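Week 6 handout: Looking before grasping
Intro to Robot Manipulation, Onwood campus, Lab Section 802

Welcome to my favorite week of the course! Up to now your arm has gone wherever you told it to go, with every target typed in by hand. This week it has to work out the target from its own camera view. The first time the arm lines itself up on something you never gave it coordinates for, you will want to call your roommate.

What you need before lab

Your Week 5 controller, running cleanly in the simulator. The kitchen world from the Comton folder on the course drive (take the new copy, the old one has a bad collision mesh on the counter). A notebook, paper or otherwise.

The task

Your team's controller gets 20 trials. In each trial the arm starts from the home pose, finds the named object, moves above it, lowers, closes and lifts. A trial counts if the object is still held at the end of the lift. You have 40 seconds of simulator time per trial, plenty if your approach path is sensible and not nearly enough if it wanders.

Two things to think hard about

1. Shadows. The lights in the kitchen world are overhead, so the arm throws its own shadow on the counter, and that shadow moves when you move. Plain thresholding on brightness will happily box the shadow along with the object. Try working in hue and saturation first, then go back to brightness once you have a candidate region. Save your masks at every step, they make great figures for the report.

2. Width. The gripper in this world opens 25 percent less than the one you used in Week 4. A small jar can be taken around the body. A wide basket can't, so go for the rim, one finger inside and one outside, and come down vertically. Teams in past terms have come up with some lovely rim-finding tricks, and I can't wait to see yours.

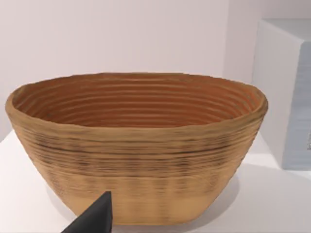
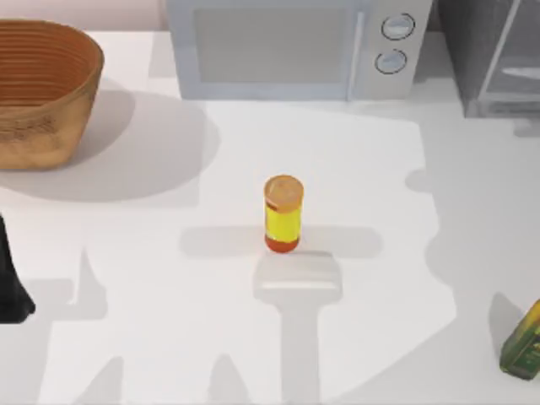 Pernivari Course Notes, Issue 6, p. 40

The jar and the basket are both on the object list for this week. Start with the jar. Its yellow label gives you a strong color to lock onto against the white counter, and a round body forgives a sloppy wrist angle. Once that works, move on to the basket, where wrist angle matters a great deal.

To hand in

One page of notes, your trial log, and the two masks you are proudest of. Name the folder Lei plus your team number, same as the simulator build.

Next week: clutter. Read chapter 7 up to the section on push grasps.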